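문의 35번: Drillgate 셀 그리퍼 예산 관련
작성: Frida Lund
상태: 진행 중

1. 무슨 일이냐면요
안녕하세요, 또 저예요! 2월에 올린 구매안에 그리퍼가 한 대만 잡혀 있더라고요. 근데 Mandla 님은 예비품까지 두 대로 알고 계셨대요. 견적서를 다시 열어 보니 Sternau 쪽 항목에 예비 손가락 세트만 있고 본체는 빠져 있었어요(제가 놓쳤네요, 죄송해요ㅠㅠ).

2. 지금까지 확인한 것
시뮬레이션 배치부터 다시 봤어요. 검은 그리퍼가 팁을 달고 흰 마이크로플레이트 위에 내려와 있고, 노란 테두리 팁 랙은 플랫폼 오른쪽에 있어요. 이 배치 그대로 가면 플레이트 홀더랑 받침판은 새로 안 사도 될 것 같아요! 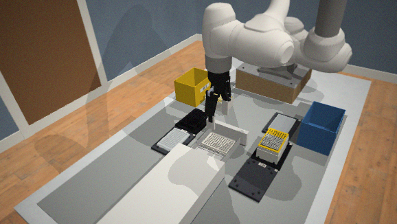 3. 남은 일
- 그리퍼 본체 추가 견적: Sternau에 요청해 뒀고 납기는 17일이래요.
- 팁은 1000개 단위로만 판다고 해서 첫 주문은 9상자로 적어 놨어요. 너무 많으면 말씀해 주세요~
- 노란 통이랑 파란 통은 Brock 님이 창고 재고를 먼저 봐 주신대요.
- 예산 코드는 Ginette 님 답변 기다리는 중이에요. 답 오면 바로 여기에 덧붙일게요.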